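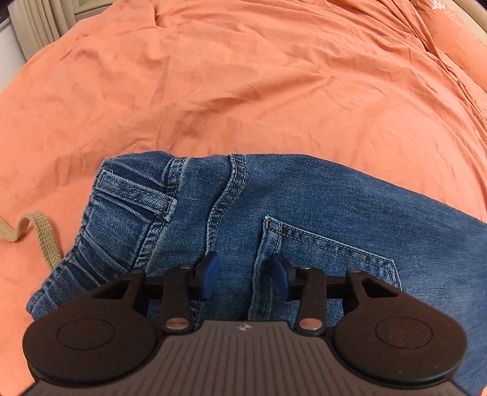

Will any positions in the garment care section be cut when the folding cells come into use?

Current staffing stays as it is through the end of the trial, and no one will be moved to another section without a meeting with their supervisor and a written offer. The same terms apply to the evening shift.

The question was the one most often put to management at the July briefings, and it deserves a fuller reply in these pages. Stondach began preparing for automated folding at its Nekbridge site this spring. The equipment will be supplied by Busiva, and the first cell is to be installed beside the existing sorting line. Until then, the work consists mainly of teaching. Staff members use hand-held grippers to handle garments on a soft surface, and the recordings of their movements are used to train the system.

Jeans have been given the most time so far. Denim is heavy, it holds a crease, and a gathered waist can hide the place where a person would naturally take hold. Pockets and belt loops offer tempting edges that are of little use for a clean fold. Experienced folders make these choices without thinking about them, and several have remarked that it is strange to have to slow down and notice what their hands are doing.

"I have folded trousers for 11 years and never had to say which seam I go for first," said Nusrat Amarasinghe of the day shift. "Now I have an opinion about it, and so does everybody at my table."

In all, 13 employees have completed the introduction to the grippers. Time spent on recording is paid at the regular rate plus the training supplement, and it does not count toward individual output. Following a request from the evening shift, sessions are now limited to two hours, with a break at the midpoint. The trigger on the grippers was found to tire the hand more than expected, and Aba Sowah of Occupational Health has asked that any soreness in the thumb or wrist be reported on the day it is felt.

Some matters are not yet settled. The folding cell will need an attendant to load garments, clear stoppages and check finished work, and the grade for that role is under discussion with the staff representatives. Gearóid Phelan, who leads the talks for the representatives, has asked for the grade to be fixed before the cell arrives — management has agreed to this in principle. Delicate items and repairs remain entirely manual and are outside the scope of the trial.

Recordings are stored by session number and are not used to assess individual performance. Employees may decline to take part, and may withdraw at any time by informing Yeison Quintero in the project office, Room 126.

A further round of gripper introductions is being arranged for the evening shift. Names should be given to a shift supervisor or left with the project office, extension 231.

Issued by Operations, Nekbridge, 22/09/2022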